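So the great laundry catch-up of February is still going, and I have opinions now.

Some background for anyone new. We moved to Hondville with 4 suitcases of clothes and a dresser that didn't fit up the stairs, and for months everything we owned lived in piles. Clean pile, sort-of-clean pile, pile on the chair (you know the one). I finally bought a secondhand dresser from a guy in Harklow, paid $188 for it, and spent a whole evening getting the drawers to run straight. Then I had no more excuses!

My friend İlker Kahraman swears by filing shirts upright, like records in a crate, and I fought him on it for ages. It sounded fussy. But I tried it with my T-shirts and I have to admit I can find things now, even at six in the morning with one eye open. What I can't do is make it work with sweaters. They slump over and take their neighbors with them, so those are back to lying flat in the bottom drawer.

The fold itself took me way too long to learn. Lay the shirt face down, smooth it out with your whole forearm, bring one side in, flip the sleeve back along the edge, then do the other side. I used to skip the smoothing part and then wonder why my stack looked like a sandwich somebody sat on. Watch where the side seam ends up, too -- if it wanders toward the front, the whole thing comes out crooked and you may as well shake it out and start again.

Softer cotton is my nemesis. Stiff work shirts hold a crease and stay where you put them, but the nice worn-in ones slide around and puff up at the shoulder, and you end up patting them down like a nervous cat. I do those last, when I've got a rhythm going and something good on the radio.

Colors, I'm still undecided. I had the drawer going light to dark for a week and it was lovely to look at, and then one load of wash wrecked it. Now the blues and greens go on the left, black and navy go on the right, and anything with a stripe goes wherever there's a gap.

Next up is the linen closet, and I'm already dreading the fitted sheets. If you have a method that works on a deep mattress, please leave it in the comments, I'll try anything once.
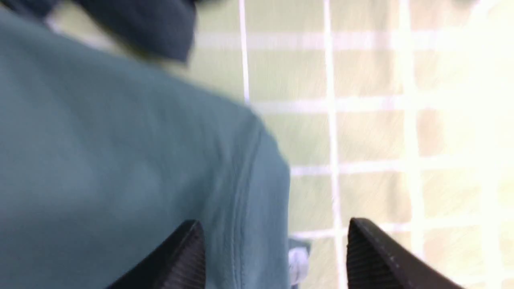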